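Cable and charger drop-off moves to the Moura Street entrance

Starting in September, the small electronics drop-off will be at the Moura Street entrance of the Busora branch library, next to the bike racks. The old bin by the parking lot has been taken out. It filled up too fast, and rain got in through the lid.

The new cabinet is open whenever the library is open. On weekday evenings that means until 8. The doors stay unlocked, so there is no need to ask at the desk.

What you can bring: phone chargers, charging cables, extension cords, earphones, computer mice, keyboards, remote controls with the batteries taken out, and small kitchen scales or clocks that no longer work. Anything that fits through the slot is fine. The slot is 32 centimeters wide.

What we can't take: loose batteries, light bulbs, printers, microwaves, and anything with a gas canister. Loose batteries go in the green tube inside the lobby. Larger appliances still go to the Follisport yard, which takes them free of charge from residents of the district. Bring something with your address on it.

Between March and June the old bin took in 182 kilograms of material. Of that, 136 kilograms was cables and chargers. The rest was mostly keyboards and old phones. Kaltero, the firm that collects for us, sorts everything by hand and strips the copper from what can't be used again. Working chargers are tested and passed on to the Busora repair evening, where anyone can pick one up.

Two requests. Please wind up long cables and fasten them with a rubber band or a bit of string, as tangled ones take a long time to pull apart. And if you know that something still works, put it in a clear bag with a note saying so.
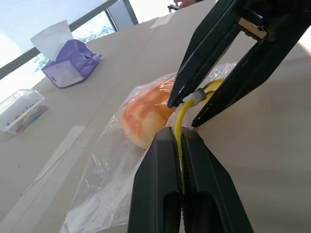 A yellow cable with a white connector, and a clear plastic bag.

Phones and tablets should be reset before you drop them off. If yours won't turn on, hand it in at the front desk and it will go into the locked box for shredding. We can't return items once they are in the cabinet.

The next pickup is at the end of September. If the cabinet is full before then, please take your things home and tell the desk, and we will ask for an extra collection.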